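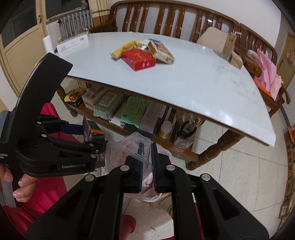
Table with lower shelf, items on top. Loose packaging is collected last.

Section 5. Clearing and Resetting the Lounge Table

5.1 Purpose

This section sets out the procedure for clearing, sorting and resetting the lounge table and its lower shelf in the Tramley residence units. It applies to all units furnished with the white-topped table and the slatted wooden bench. It is to be read together with Section 4 (Food Storage) and Section 7 (Floor Care).

The procedure is carried out every Thursday and whenever a resident requests it. Allow 20 minutes for one table and one bench.

5.2 Before you begin

1. Inform the resident that the table is going to be cleared. Do not start while food or drink is being consumed at it.

2. Collect the following from the supply closet: two trash bags, one recycling bag, two dry cloths, one damp cloth and the Trovness storage bin issued to the unit.

3. Place the open trash bag on the floor within reach of the table. Keep it clear of the walkway to the door.

CAUTION: A plastic bag on a hard floor is a slipping hazard. Pick up any bag that has been set down or dropped before you walk around the table.

5.3 Sorting the tabletop

4. Begin with medicines. Any medicine box, full or empty, is set aside first and handed to the resident or to the unit supervisor. Medicines must not be placed in the bin with snacks, even for a short time.

5. Sort boxed snacks next. Check whether the flap is open. Closed boxes go into the Trovness bin, standing on their short edge. Open boxes are closed with a clip and placed at the front of the bin.

6. Sort packets and wrappers. A packet that still has something in it goes into the bin. An empty one goes into the trash. Feel the packet before deciding, as a crimped end does not show whether the other end has been opened.

7. Lift drink cartons from the sides and keep them upright, particularly where a straw has been inserted. Cartons that are not finished are returned to the resident. Empty cartons are flattened for recycling.

8. Leave the paper roll on the table. If it stands near a corner, move it toward the middle so that it cannot be knocked off.

NOTE: Gift boxes and decorated boxes are often kept after the contents are gone. Ask before discarding them. 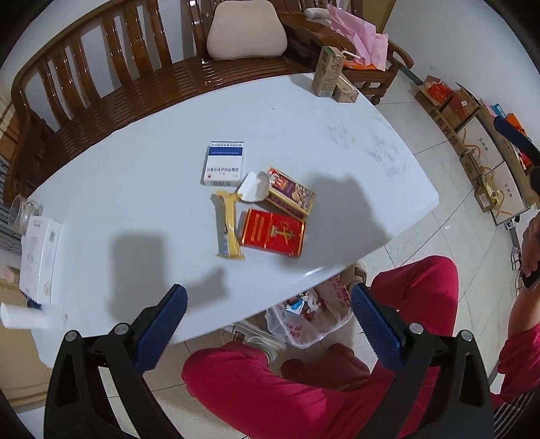 Usik Housing Services | Household Support Department | Resident Unit Manual

5.4 Clearing the bench

9. Remove bags and rolled items from the seat. Bags are not to be opened by staff – place them unopened on the hook or chair the resident has chosen.

10. Check beneath each bag for smaller pieces of cloth or wrapping before wiping the seat.

11. Stand the cushion upright against the back of the bench. Do not use cushions to hold items in place.

12. Wipe the back slats from top to bottom with a dry cloth, then the seat slats along their length. Finish with the armrests, including the scrolled ends, where dust collects.

CAUTION: Do not use the damp cloth on glossy wood. Use only the Husar polish supplied, no more than once every 12 weeks.

5.5 Lower shelf

13. Take stored items out one at a time, beginning at the left.

14. Wipe the shelf with a dry cloth and return the items in the same order. Residents may rely on this order to find their belongings.

15. Small boxes that have slipped down beside the shelf are treated as tabletop items and sorted under 5.3.

5.6 Resetting the table

16. Wipe the tabletop with the damp cloth, working from the curved edge toward yourself, and dry it at once.

17. Return only those items the resident uses daily. These are placed in the center of the table and away from the rounded corners.

18. Clear plastic containers are inspected for cracks along the rim. Cracked containers are discarded. Sound containers are washed under Section 4.

19. Tie the trash bag, remove it from the unit and initial the sheet inside the closet door.

Replacement bags are supplied in cartons of 200. Order a new carton when the last one is opened.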